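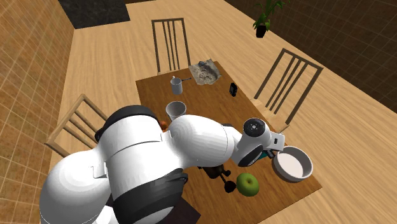 4.3 Recording demonstrations in the simulated room

Each task in the Allholm set needs 200 accepted demonstrations before training can start. A demonstration is one continuous run by one operator, from the home pose to release of the target object. Objects close to the target are part of the task and must stay where the layout puts them: with the green apple as target, the gripper has to come down between the white cup and the white bowl, and the bowl limits the approach from one side. Do not move the bowl to make the grasp easier.

1. Load the layout file and enter a seed. Seeds run from 1 to 4000. Seed 2151 is reserved for the acceptance test and must not be used for recording.

2. Press Home and wait for the joint readout to settle.

3. Enter the target name exactly as it appears in the object list.

4. Press Record, then guide the arm to the target at a steady speed. Pauses longer than two seconds are marked as idle and trimmed.

5. Close the gripper, lift, carry the object to the goal and release it.

6. Press Stop. Mark the run Accept, Reject or Review.

Note: Runs are written to disk in batches of 32. If the program is closed before a batch is full, choose Flush first – unsaved runs cannot be recovered.

Caution: Do not change the camera position within a batch. The loader reads one camera pose per batch and applies it to every run.

Runs marked Review go to Selim Uysal at Hallulmont. For failed grasps, see 4.5.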